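Inside the chancery: an afternoon at the Priltumthorpe diocesan offices
Posted 2018-06-06

The Diocese of Priltumthorpe threw open its headquarters last week, and I went, having spent most of my career being told by the man at the front desk that the person I wanted was in a meeting. The same man was on the desk. He gave me a sticker that said WELCOME FRIEND and pointed me at the coffee.

The building used to belong to an insurance company. The diocese bought it when the old chancery on Padberg Street started dropping bits of cornice on the sidewalk, and from the parking lot you would still expect to go in and argue about a roof claim. There is a cross over the entrance now. The revolving door stayed, and a group of Sisters was going around in it when I arrived.

Tours left the lobby every half hour with up to 31 people in each. Mine was led by Samer Twal, the chancellor, a canon lawyer with a very dry delivery and very good shoes. He told us that a chancellor's job is mostly signing things and knowing where the things are afterward. Somebody asked if he outranked the bishop. He said no, and then he said it again.

First stop was the tribunal, where marriage cases are heard. I had pictured a bench and a gavel. It is a conference table, a box of tissues and a thermostat with a note on it. Mr. Twal explained the paperwork at some length. A couple behind me took notes, which made the rest of us quiet.

The bishop's office was next, and the bishop was in it, shaking hands. He asked where I was from and I said the newspaper. He said, "Ah," and asked the next person where she was from.

Then up to the second floor, where the finance people, the schools office and the parish services staff share a corridor and, judging by the sign-up sheet, one good projector.

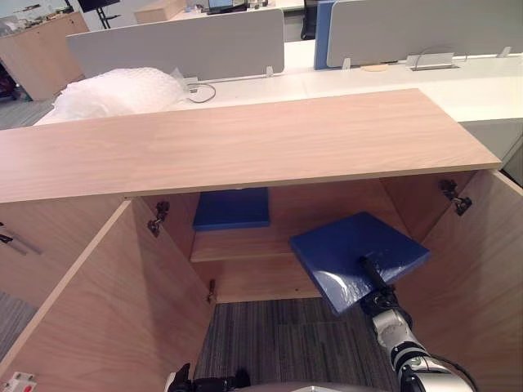
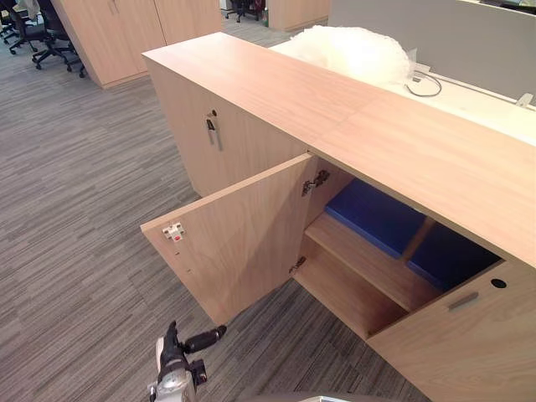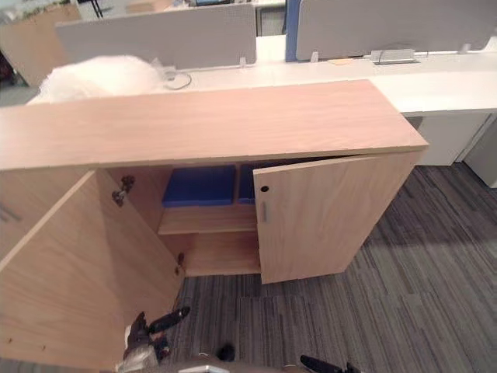 Office cabinet with its doors open, diocesan offices, Priltumthorpe.

The archive is in the basement and it was the reason most of us had come. The sacramental registers go back to the Fitach mission, before there was a diocese or much of a town, and there are 451 volumes of them. A page from a baptismal book lay under glass, in a priest's handwriting so bad that three different families claim the same infant. The Tannous family, two of whom were on the tour, are one of the three. They looked at it for a long time and told the archivist she should reconsider.

Registers less than 90 years old are closed to the public. So are personnel files, and a retired teacher in our group wanted to know who does get to see those. Mr. Twal said the bishop, himself, and anyone holding a court order. She asked how often that happens. He said he would rather not guess and gave her his card. It was the best question of the day, and I plan to ask it again in writing.

We finished in the chapel, formerly the claims department. It seats fewer people than the tribunal waiting area. There was a short prayer and then a long announcement about where to return the stickers.

Cookies were in the lobby, the lemon ones gone by the time the 2 o'clock tour came down. The staff seemed tired and pleased. I did learn where the side entrance is, and that the communications office, which I have been phoning for years, has a window with a fine view of my usual parking spot.

Another open house is planned for November. Admission is free, and the parking lot gate is on the Padberg Street side.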